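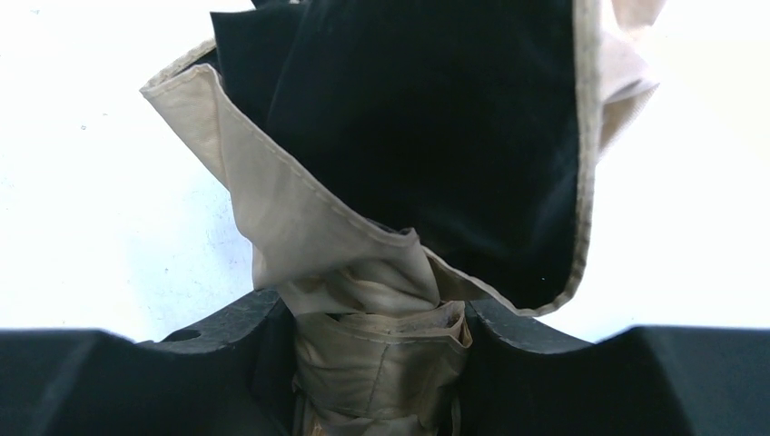 *Wrist view, lined piece, gripper closed on the gathered part.*

November 24, 2023

Notes on teleoperating cloth, mostly for my own use, partly because Gwendolyn Villanueva asked how the Stemo setup differs from the one we used in July.

The task is easy to state. One piece of two-sided fabric lies on a white surface. The operator picks it up, opens it, and lays it down flat with the dark face up. Each attempt is recorded from start to finish: joint positions, gripper opening, and the camera streams. The policy gets trained on those recordings later. My part ends when the episode is saved or thrown away.

In July we guided the arm by hand. You put the arm in gravity compensation, grab it above the wrist, and push it through the motion. This worked well enough for blocks and cups. With cloth I kept leaning on the arm to see over it, and the lean went into the data. Hsin-yi Lai plotted a few of those trajectories and you could see my weight in the elbow joint. We dropped that method for fabric and moved to a leader arm, a smaller copy that I hold while the real one follows.

The leader has no force feedback. I judge a grip by looking. That matters more with a lined piece than with a single layer, for a few reasons:

- The two faces behave differently. The black side is plush and drags. The beige lining is smoother and tends to slide under a light grip.
- The hem is thicker than the rest, so closing to the same opening gives a different hold depending on whether there is a seam between the fingers.
- Once the lining has wrapped around itself, there are several layers in the grip and no good way to know which one will let go first.

The last case is the one I spent most of this week on. When the bundle is twisted into a column between the fingers, my instinct is to open the gripper and start over. I did this too often in the first batch. The result was a set of demonstrations in which the arm grasps, gives up, and grasps again from above, with very little in them about how to get out of a twist.

The current rule is to rotate the wrist against the twist, slowly, while lowering until part of the cloth rests on the surface. Friction does some of the work. Then open by a small amount and regrasp at the nearest stitched edge. The stitching is a useful landmark in the wrist camera, especially where the beige border runs along the black. I have started following it by eye the way you would follow a line on a map.

We have 454 episodes saved under the new rule. Of those, 101 include at least one untwisting move. Hsin-yi wants that share higher, so I now begin some episodes with the cloth already bunched in the grip. The starting pose is set by hand and recording begins after I step back – otherwise my sleeve ends up in the first second of video.

Small things to fix:

- The leader's trigger has some play near the closed position. I squeeze harder than needed and the follower saturates.
- Exposure. White surface plus black pile is a bad pair. If the surface is right, the folds in the black face disappear. I have it set slightly bright for now.
- Episode length. The recorder stops at 2000 steps, and slow untwisting runs close to that. I would like the limit raised before I change how fast I move.

Gwendolyn also asked if a second operator would help. Probably. My habits are consistent, and I approach from the left nearly every time. Sugden has offered someone for 2 days in December, and the plan is to give that person the written rule and no demonstration from me, then compare.

Next is the trigger. The replacement spring from Fedthorpe is the wrong length, so that waits until Monday.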